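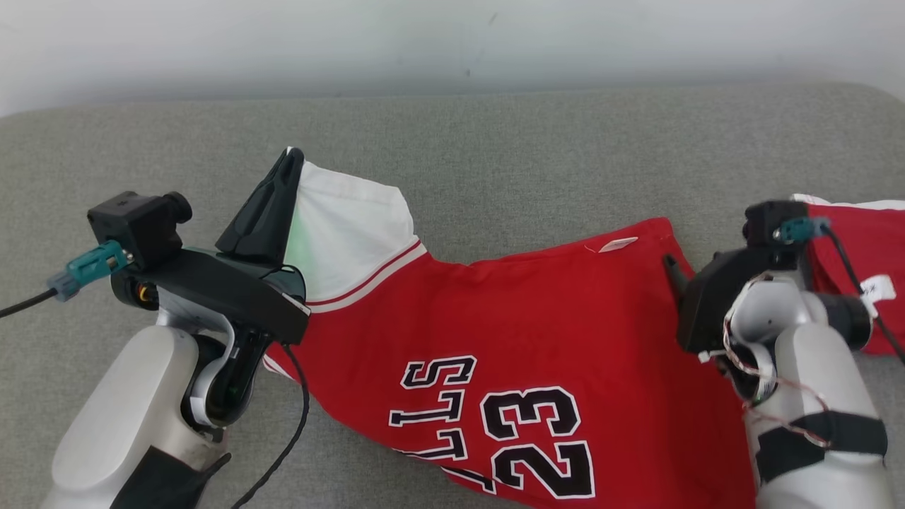

Fig. 1. Two-arm cell at work on a red jersey, seen from the head camera. Left gripper holding the white collar panel; right gripper on the red fabric.

Unit 4. Setting up and looking after a two-arm cloth-handling cell

Course notes, Palolero workshop. Text by Solène Caron, cable section by Gwenaël Lacroix. Revised 14 Sep 2022.

4.1 Scope

These notes cover the daily start, the cable dressing and the gripper maintenance of the Grovholm cell. Motion planning is dealt with in Unit 5. Students are expected to have passed the safety briefing and to know where both stop buttons are. Work on the grippers is done with the arms powered down and the lock on the supply switch, without exception.

Cloth is a light load. The payload limit of the arms is never the difficulty in this cell. Most lost time comes from three sources: cables that catch, wrist cameras that have shifted in their mounts, and fingertips that no longer grip thin fabric. The maintenance plan is built on those.

4.2 Layout

The arms come in from the left and right of the work surface and share the space in the middle. Each carries a black gripper with its own camera module. The head camera looks down on both, and its view is the one used for Fig. 1.

The work surface is padded and covered in a grey woven fabric. A padded surface lets a finger press down a little to get under an edge, where a hard table would stop it. The price is that the height of the surface is not constant. It gives under load and it is lower near a rounded edge than in the middle. Any taught height is therefore a starting value, and the approach should be slow for the last part of the travel.

Grey was chosen for contrast. Red and black stand out well against it. White trim is acceptable in even light, but a pale panel in the shadow of a gripper can be lost by the segmentation. Note in the figure that shadows from the left gripper fall across the garment. Lamps are to be left in their marked positions. If one has been moved, repeat the camera check in 4.5 before running.

4.3 Daily start

Carry out the steps in the order given.

Check that the supply switch is off and the lock is fitted.
Look over both arms for loose covers, straps and wires.
Move each wrist by hand through its full travel and watch the cables as it turns.
Wipe the fingers with a dry, lint-free cloth.
Wipe the camera lenses with lens tissue. Do not use the finger cloth.
Remove the lock, leave the area and switch on.
Home the left arm, then the right. Never home both together.
Run the empty cycle at low speed and listen for rubbing.
Enter the result in the cell book.

The empty cycle is run with nothing on the surface. A cable that clears everything on the empty cycle may still touch a garment, because a lifted garment takes up room that the planner does not know about.

4.4 Cables (G. Lacroix)

Each camera module is fed through a teal connector, with a black cable running away from it. The connector is a push fit. It is not designed to carry a pull, and the cable must be held to the arm at a point before it reaches the plug. Leave enough slack at the wrist for the full turn. On this cell the wrist is limited in software to 180 degrees of travel. Do not raise the limit without dressing the cables again.

The thin wires at the right wrist are red and white and are gathered in a bundle with loose loops. The loops are there to take up the turn of the joint. Do not tie them tight. A bundle tied flat against the wrist looks tidier and will fail at the first tie, usually inside the insulation where the break cannot be seen. What matters is that no loop is large enough for a finger, a sleeve or a collar to pass through.

The left gripper has a thin black cable that hangs down in a loop. In Fig. 1 it passes over the jersey. In that position it can drag on the fabric when the arm withdraws, and the fault is then easily blamed on the grip. When a garment moves on release, look at the cable first.

To replace a camera cable:

Power down and lock off.
Photograph the old routing.
Release the ties from the gripper back towards the base.
Hold the module with one hand and draw the connector straight out. Do not rock it.
Lay in the new cable from the base forward, leaving the connector until last.
Turn the wrist to both ends of its travel by hand before closing the ties.
Run 4.5 in full.

The straps and covers on the lower parts of the arms should be snug enough not to slide. If a strap can be turned with two fingers, refit it.

4.5 Camera check

Place the Rey target board flat in the middle of the surface. Bring each arm to its check pose and compare the measured corner positions with the stored ones. The permitted difference is 2 mm. Above this, look for a loose mount before recalibrating. Calibrating over a loose mount hides the fault until the screw backs out further, at which point the work has to be done again.

Repeat the check from the head camera. If both wrist cameras agree with each other and the head camera does not, the head camera has moved.

4.6 Fingers and grip

The fingers are slim and angular so that they can get under a single layer. A collar is a good place to take hold. It is stiffer than the body of a shirt and stands up from the surface once a corner has been raised. Labels and tags are poor places. They are small and may tear away from the seam.

Set the closing force on a scrap of the same material. Begin low and increase until the cloth is held through 3 lifts in a row – then stop. More force does not improve the hold on thin fabric and it wears the tips.

Replace the tips in pairs. A new tip facing a worn one closes off centre, and the cloth is pushed to one side as the gripper shuts. Spare tips are kept in the Zultireck drawer. All stock was changed in June, and older tips with the longer screw must not be mixed with the present type.

4.7 Faults and first actions

Cloth slips on lifting: clean the tips, then check the force setting.
Two layers picked up in place of one: reduce the approach depth.
Cloth moves on release: check for a dragging cable.
Camera picture drops out at one wrist angle: suspect the cable, then the connector.
Arms stop on a proximity warning near the middle: check that both were homed, and in the right order.
Garment not found: check lamps, then lenses.

4.8 Before the practical

Read 4.4 again. Each pair will replace one camera cable on the left arm and run the check in 4.5. Bring the completed routing sketch to the bench. Sketches without the tie positions marked will be handed back.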